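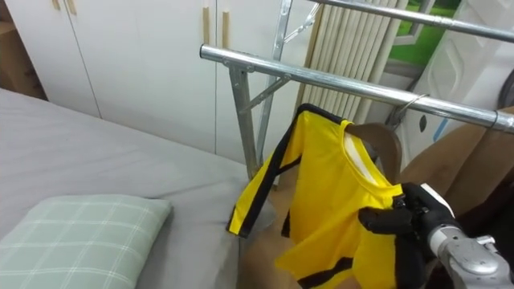

Hanging yellow tops in the shared residence rooms — which way, and on what?
Residents' Forum › Rooms and Furnishings › Clothing Care
Page 1 of 1

Oanh Đồng
Housing Services, Mamden House
Posted September 9, 2026

Residents are invited to comment on the hanging guidance before it is reissued in November. The present wording asks that sports tops and light jackets be placed on a wooden hanger and hung on the rail beside the bed, and that nothing be left on the mattress. Several residents have written to say that the wording is unclear, and that it does not say whether the garment should be laid on the bed first.

The rooms concerned are those with the grey fitted sheet, the built-in wardrobes and the metal rack. There are 86 of them. Please keep replies to the subject of hanging. Requests for additional pillows should go to the front desk. 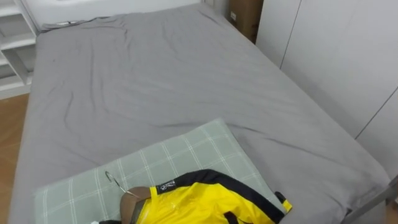
Yellow garment on the checked pillow, on its hanger.

Nandini Sundaram
Resident, second floor

Thank you for opening this to comment. My view is that the bed is the proper place to begin. A slippery fabric is difficult to manage in the air, and a mattress gives one a flat surface at a reasonable height. I would, however, ask that the pillow be moved first. A garment placed over a pillow sits unevenly and the shoulders do not line up with the hanger.

I would also ask for the collar to be opened before the hanger goes in. I have seen necklines stretched out of shape by people pushing the hook up from the hem side in a hurry.

Johannes Matlala
Resident, ground floor

I must respectfully disagree with the previous reply. If the sheet has just been smoothed, laying clothing on it undoes the work. I hold the hanger in one hand at the rack and feed in one shoulder and then the other. It takes me no longer.

My second point concerns the hangers themselves. The dark wooden ones are far too heavy for a polyester jersey. The thin Goneo hangers we had in the old building were quite adequate and took up less of the rail.

Oanh Đồng
Housing Services, Mamden House

The Goneo hangers were withdrawn after a good number of them snapped at the neck. We purchased 550 wooden hangers as replacements and there is no budget to change them again this year. The weight is noted.
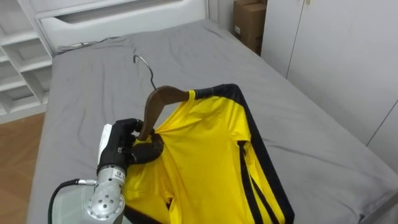
The Bulletin's laundry column is reproduced on this thread at the request of the editor, Nhung Phùng. "Lay the jersey on the bed with the collar spread. Take the hanger near its centre, where the neck of the wood meets the collar, and settle the shoulders before lifting. Smooth the fabric below the collar with the flat of the hand. Creases at the neck will remain if the garment is hung without attention to them."

Tùng Hầu
Resident, third floor

I followed the column as printed and found it satisfactory, with one reservation. Holding the hanger at the centre is well enough while the garment is flat. Once it is lifted, a light top tends to slide toward whichever end is lower — mine ended up on the carpet twice. I now take both ends of the hanger and keep the hook pointing away from me.

Nandini Sundaram
Resident, second floor

Both ends, yes. I would support adding that.
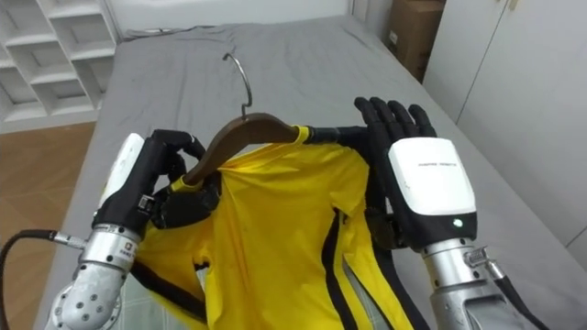
Lifting by both ends, hook pointing away.

Johannes Matlala
Resident, ground floor

Two hands on the hanger leaves no hand for the sleeve. I remain of the opinion that the rack is the better place to do this, and I would ask that the guidance permit either method. I note also that the Räsänen leaflet kept in the laundry room says nothing about beds at all.

Nhung Phùng
Editor, Residents' Bulletin

The Räsänen leaflet deals with washing only. For those asking about glossy jackets, I use the Cliltance fabric brush on mine once it is on the rail. An iron should be kept well away from that type of finish.

Oanh Đồng
Housing Services, Mamden House

The draft will be amended to read as follows: "Garments may be placed on the hanger either at the rack or on the bed. Where the bed is used, residents are asked to move the pillow aside, open the collar, and lift the hanger by both ends." The sentence about leaving items on the mattress stays as it is. Further comments may be added here until the draft is closed.

Tùng Hầu
Resident, third floor

Could the amended version also say which way the front should face on the rail? On our floor there are two opinions.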